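Table Dressing Gallery: Baskets, Plates and Pretend Vegetables
Posted by Loan Đoàn, 22nd May

I should say at the start that I don't much like display food. A bowl of fruit on a table ought to be fruit, and if it isn't then somebody is trying to sell you a table. So when Thu Huỳnh asked me to put together a gallery page on the small props people have been picking up for kitchen corners, shop windows and children's play tables, I said yes mostly in the hope of being rude about it.

Some of it I've come round to. Not all. The entries come first and there is one picture towards the end, as I have more opinions than photographs and Thu has stopped chasing me for the rest.

The baskets
Lidded baskets are having a moment, and I'd like to know why. A lid on a basket of vegetables hides the vegetables, so everyone props it open, and then you have a lid taking up the space behind. Huệ Quan sells them at the Lovov market and tells me they go faster than the open ones. I asked what people keep in them. She said bread, then wool, then she said she had no idea.

The linings bother me more. A fabric lining looks smart on the stall and collects crumbs by the end of the week. If you must have one, check that it comes out for washing. Plenty are stitched in, and the label won't say so. Give it a tug before you pay.

String ties are another thing. They're meant to hold the lid down, and I've yet to meet a person who ties them. They dangle. I've snipped the one off mine and it is a better basket for it.

The greens
Artificial leaves are sold in bags of 50, which tells you something about how many end up under the sofa. A couple go a long way. Tuck them at the back and the side so they come up behind whatever you're showing, and leave it there. Tanner Chan put the whole bag round one cheese board last November and it looked like a hedge.

Dust them. A dusty plastic leaf is the saddest thing in any room.

The vegetables
Colour does nearly all the work here. Orange against purple is hard to get wrong, and something pale at the front stops it turning gloomy. Shape matters less than the sellers make out. I was shown a set at McAlister with "true to life" printed on the box and I couldn't have told you whether one of the pieces was a radish or a turnip. It was white and it was fat at one end. Fine for a basket, not so good if you're teaching a four-year-old the names.

On price, I'd stop at 10 pounds for a set. There's a dearer range from Vuvelton that I've handled and put back twice.

The plates
Leaf-shaped plates I was ready to hate. My aunt had one for olives and it wobbled. The glass sort is kinder to the eye, and it does let the cloth come through a bit, so what you put underneath counts. Strong patterns will fight with it. A plain grid is quiet enough.

The raised veins are pretty and a nuisance. Sauce sits in them. I'd keep this kind of plate for whole fruit and let the flat ones do the dinner.

Putting it together
Deep colours in the basket, one bright thing on the plate, and a good gap between the two. I tried it with three lemons at home and took two off again. One looks deliberate and three look like shopping.

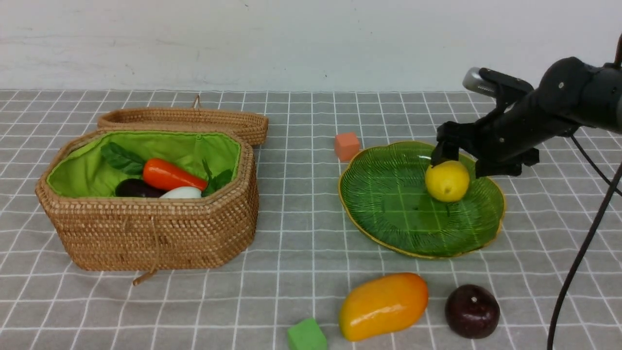

Rattan basket with green lining, carrot and eggplant inside; green leaf plate with a single lemon.

I'll admit the yellow on the green does what people claim it does. The gold rim helps. I'm still not sold on the basket's lid, propped up at the back with its little loop, and the tie is hanging down the front exactly as I said they do.

The dark eggplant nearly disappears under the carrot and I would pull it forward. Thu disagrees and thinks it's meant to be found second. We left it at that.

More to come if Flakudik ever send the cake stands they promised. I have my doubts about those as well.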